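Notebook, road closure desk, 25/11/2022

Started on the detour sheet for the Zelldale council meeting. The route list from Gresonham came in with two streets missing, so I held it back and asked for a clean copy. Bus line 2 is still shown running past the town hall, and it can't. 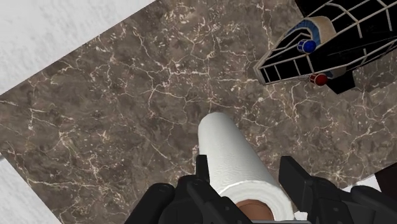 Temitope Afolabi

Clean copy arrived after lunch. 2768 households sit inside the closed zone and all of them need the letter. The printer at Flanumden can take the job but wants the final text by tonight. I cut the paragraph on parking permits — it repeated the one on page 2.

Liam ran the walking times again from the Danladi lot to the main gate. His figures match mine except at the footbridge, where he used the old path. Changed his to the new one.
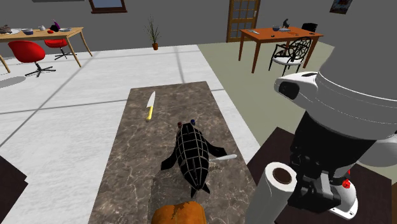
The 200 spare letters go to the library desk, same as in May. Need to check who signs for them. Office staff in the zone are being asked to work from home on both days, but the school has not answered yet.

Still open: line 2 stop, school reply, delivery hours for the market street.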